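Flokunholm Opens Colwood Hall for Collecting Hand-Task Examples

COLWOOD – Flokunholm, a developer of software for household and food-service robots, has begun regular collection sessions at its new hall in Colwood. The sessions produce the recorded examples that Ullis, the company's learning system, uses to pick up, carry and set down everyday items.

The hall replaces a smaller space that Flokunholm had used since the start of the Ullis program. It has a main floor with room for several furnished areas, a workshop section at the back, and a mezzanine. Work at the site began in May.

Operators at Colwood do not drive a robot arm. They carry hand-held grippers and do the task themselves, standing up and walking between pieces of furniture as they would at home. Each gripper carries a camera and a printed square marker.

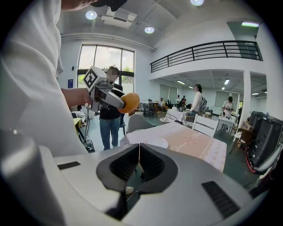 A session starts with a task card. The card names an item, a place to pick it up and a place to put it down, and leaves the route and the grip to the operator. Early cards are short, such as moving a piece of food to a plate. Later ones join several steps together, with a drawer to open or a chair to move along the way.

"We tried writing very detailed cards at first and got very uniform recordings," said Jessie Dunbar, who runs data collection for Flokunholm. "The system learned one way of putting a bun on a plate and was lost when the plate was six inches to the left. Now the card says what has to be true at the end. People get there in their own way, and we want all of those ways."

The company's goal for the first stage is 300 tasks, with 100 accepted recordings of each. A recording is accepted when the whole task can be seen, the item ends up where the card asks, and the position of the gripper can be worked out for the full length of the take. Takes in which an item is dropped and picked up again are kept under a separate label. According to Dunbar, these are useful for teaching Ullis how to recover.

The layout of the floor is changed often. Tables are moved, tablecloths are swapped, and chairs of different kinds are put in and taken out. The food and tableware change too. Operators are asked to work at different times of day, with the shades up and the ceiling lights on or off, so that the system does not come to depend on one kind of light.

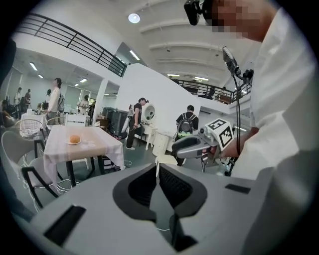 Other people stay on the floor during recording. In the old space, the room was cleared before each take, and Flokunholm found that models trained on those takes did poorly when someone walked through the view. At Colwood, staff go on with their own jobs while operators work, and more than one operator can record at a time. Faces are blurred before any recording leaves the building, and everyone who works on the floor has signed a consent form covering the use of the material.

New operators train for 3 days before their takes are counted. The first day covers the gripper, including how to hold it level and how fast to close the fingers. The rest is practice on the floor beside an experienced operator. Shifts are 4 hours long, with breaks between task cards.

"The hard part for most people is slowing down just before contact," Dunbar said. "You pick up bread all your life without thinking about it. With the gripper you have to watch the gap between the fingers, and your wrist gets tired sooner than you expect. We changed the break schedule twice in the first month."

Checking is handled by Tsao, a labeling firm that has worked with Flokunholm since the earlier phase of the program. Tsao's reviewers watch each take, mark the start and end of every step, and send back anything that does not match its card. The two companies have agreed on a shared list of step names, so that "place" and "release," for example, are no longer used for the same motion.

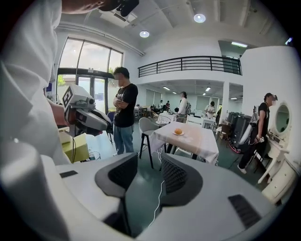 Flokunholm plans to add a second group of tasks later in the program. These will cover clearing a table after a meal, putting small items away in drawers, and tidying a room in which the furniture has been moved since the last visit. Folding cloth is being tested but has not been added to the list, and the company has not set a date for it.

A part of the first set of recordings will be offered to university groups under a research license. It will include the task cards, the step labels and the position data for the grippers. Groups that want to apply should send a one-page outline of their work and the name of the person who will be responsible for the data. Applications are read in the order they arrive.

The Colwood site is also hiring operators. No background in robotics is needed. Applicants should be comfortable standing and walking for most of a shift and should be able to hold a light tool in either hand. Morning and afternoon shifts are open.

About Flokunholm
Flokunholm develops learning software for robots that work in homes, kitchens and dining rooms. Its Ullis system is trained on recordings of people doing ordinary tasks by hand.

Media contact
Jessie Dunbar, Data Collection, Flokunholm, Colwood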